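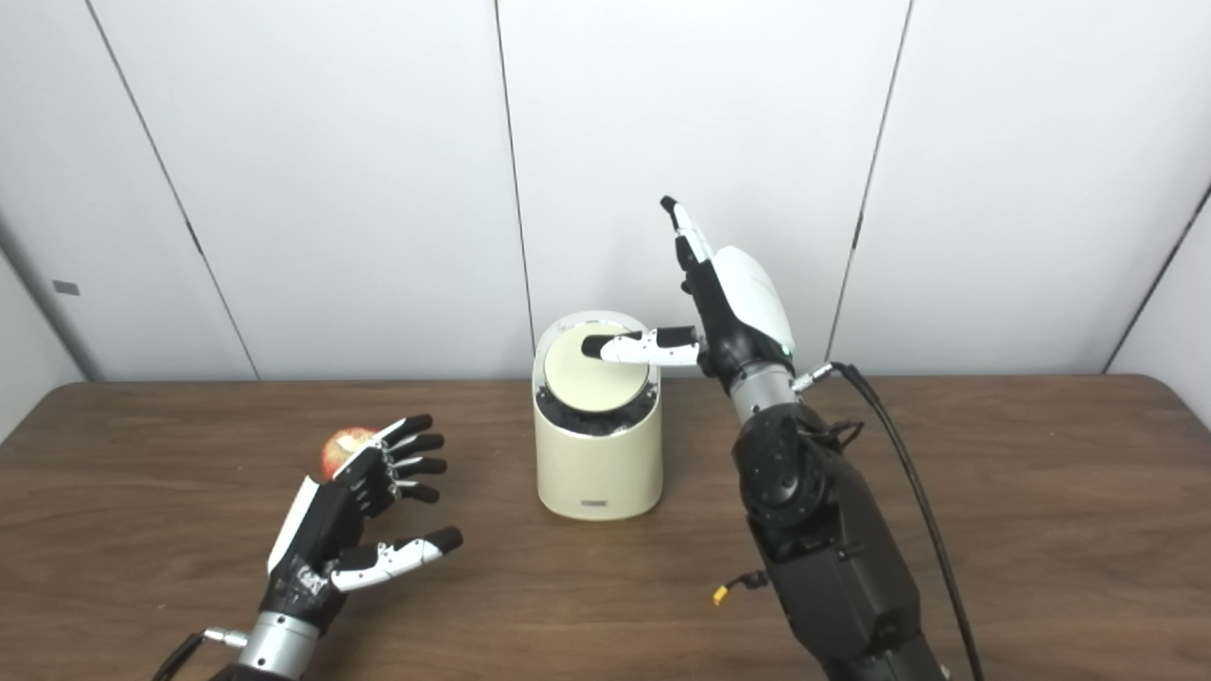 # Robot hands draw a crowd at Stordale open day

UNDHAM, 3/2/23 — Visitors to the Stordale workshop on Thursday watched a two-handed robot work through a set of kitchen tabletop tasks, the first time the company has let the public in during a working day.

The company counted 131 visitors between the morning and evening sessions. Most of them stopped at the table where a robot hand pressed down with its index finger on the round top of a cream-colored appliance. An apple sat on the same table, next to the other hand.

Nisha Tiwari, who leads the hand project, ran the morning session. She told visitors that a single press is harder to get right than it looks. The finger has to meet the top squarely and stop pushing in time, and a small error at the wrist becomes a large one at the fingertip.

"People ask when it will cook dinner," Tiwari said. "We would like it to press the same spot 800 times first."

Sơn Thái, an engineer on the project, took questions on cost and safety. He said the hands are for research and are not for sale. Stordale has 11 people on the project and plans to add two more in May.

Hsiu-ying Su drove in from Goltmont with her son. She said she had expected something faster. "It's slow, but you can follow what each finger does," she said.

Diarmuid Fitzgerald, who teaches shop at the high school in Undham, said he would ask about bringing a class — the evening session was too late for most of his students.

Stordale will hold another open day in May. Entry is free, but visitors need to sign up at the front desk or by phone. Children under 12 must come with an adult.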